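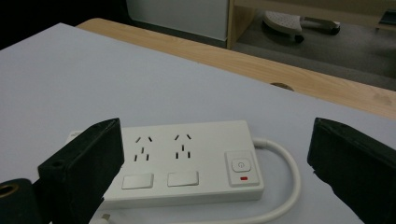 Figure 2. Power strip with two outlets, each with its own rocker switch, and a separate power button at the right end.

3.1 Switched strips on shared desks

The strips at the Gradau site were of the type in Figure 2. Each outlet takes either a two-pin plug or an angled three-pin plug, and each has a rocker switch below it. The power button sits on a raised panel at the end of the strip, with a small red indicator light beneath it. We logged 300 switching events over the month of September. Of these, 96 were made with the power button and the rest with a rocker. Users who left their desks for lunch tended to use the button. Users who were unplugging one charger used the rocker or did not switch anything off at all. The Jutora site had strips without rockers, so its records are treated separately in Section 4.

Cord position was noted at each visit. A cord looped on the desktop beside the strip, as in Figure 2, was coded as "loose on surface." Cords that dropped straight over the back edge were coded as "routed."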